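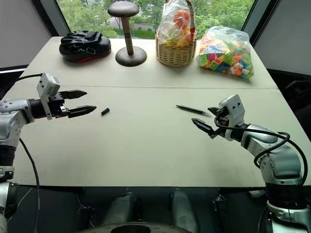
Normand Chan holds that most offices are lit for the night and used during the day, and he would like architects to be asked about the blinds before they are asked about the lamps. Lucie Fehr agrees with the second half of that statement. On the first, she has reservations.

Ms. Fehr is responsible for building standards at Jarum, where her department sets the requirements for daylight, heating and sound in all shared workrooms. She spoke with the Cletdale newsletter in May, shortly after the revised daylight guidelines were approved.

"I would not say that offices are lit for the night," she said. "They are lit for the darkest afternoon in January, and then the setting is left alone. The lamps are on in June at noon. People stop noticing them, and the cost is carried from one year to the next."

The guidelines were prepared over two winters. In that period the department collected comments from employees in the Heder building, whose workrooms face in three directions. According to Ms. Fehr, the comments did not match what the department had expected to read. Very few employees asked for more light. A large share wrote about glare, and in particular about low sun in the early morning.

"We had assumed that a place near the window was a privilege," she said. "In the east rooms, people were arriving at eight and sitting with their backs to the glass. By ten they had turned around again. One person had been doing this for seven years and had never mentioned it to us."

The department's first response was to order darker blinds. Ms. Fehr describes this as a mistake. Employees lowered them in the morning and left them down, and the use of electric light went up by around two hours a day. The dark blinds have been replaced with a lighter fabric that rises from the sill, so that the lower part of the window can be covered while the upper part stays clear.

Asked whether such blinds are more difficult to maintain, she replied that they are. "The cords wear out sooner. Contreras, our supplier, told us so at the start, and we have budgeted for it."

A further section of the guidelines deals with surfaces. Light-colored walls and furniture are recommended in rooms with a single row of windows, where the side farthest from the glass tends to be dim. The section does not require a particular shade, and it warns against glossy finishes.

"A pale surface passes the light along," Ms. Fehr said. "A shiny one throws it in your eyes. When we review a purchase, we ask for a sample and set it by the window in the morning. The catalog will tell you the color, but you need to see it with the sun on it." 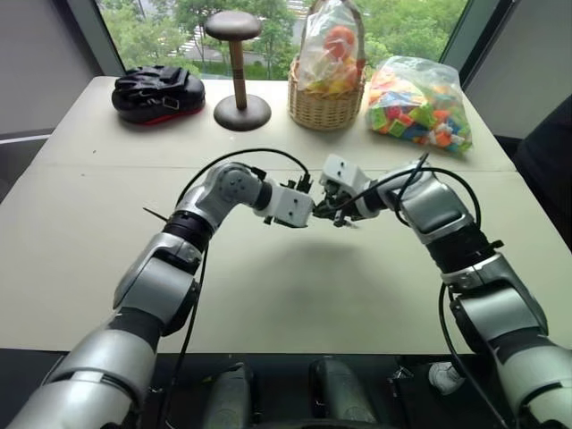
Pale tabletop facing a large window.

The guidelines have drawn some criticism. Mr. Chan has written to the department that they give too much room to individual preference, and that a building in which each person controls a separate blind will never be evenly lit. Ms. Fehr has read the letter and does not dispute the point.

"It will be uneven," she said. "Some people like a bright desk and some do not, and I can't find a good argument for making them all the same. What we do ask is that the lamps be switched off when the room does not need them. We are still working on how to bring that about."

Automatic switches were tried on one floor of the Heder building and removed after complaints that lights went out during meetings. A second trial, with a longer delay, is under discussion. Ms. Fehr expects a decision before the heating season. Employees who wish to comment on the blinds or the switches may write to her department, and comments may be submitted without a name.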